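Part-time Front Desk Assistant, Grinmont Community Library
20 hours a week, afternoons and early evenings
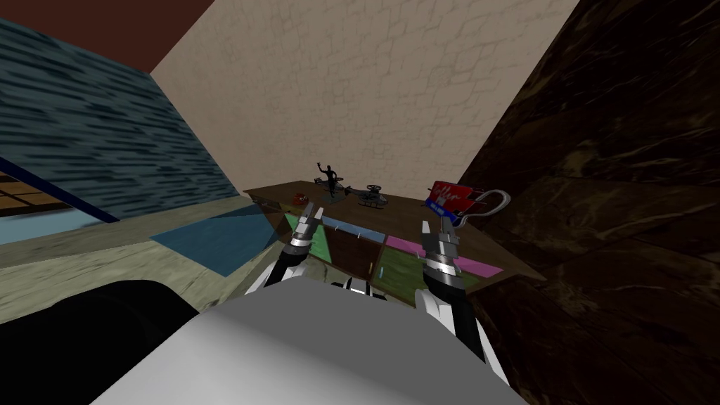
About the job

Grinmont Community Library serves the town of Grinmont and the villages on the Bramcombe side of the river. We have 3,558 active card holders and we are open late on 2 evenings a week. We need a person at the front desk to check items in and out, sign up new members and answer the phone.

You will also shelve returns, pull items from the holds list each afternoon and help people print from the public computers. On late evenings you close up with one other member of staff.

What we are looking for

A high school diploma or GED
Some experience dealing with the public - store, clinic, school office or similar
Able to lift a full book crate and push a loaded cart
Comfortable learning our catalog system (training is given)
Spanish is useful but not required

Hours and pay

Shifts start at 2 p.m. The late shifts finish at 8:15 p.m. Pay follows the town scale for library assistants and is listed on the application form. Paid leave builds up from the first month. Parking is free in the lot on Condora Street.

How to apply

Pick up a form at the desk or write to Grinmont Community Library, 188 Condora Street. Send the form with a short cover letter and the names of two references. A resume is fine but does not replace the form.

Applications close at noon on the last working day of March. Interviews are held at the library in April and take roughly half an hour. We will contact all applicants by mail or email, including those we do not interview.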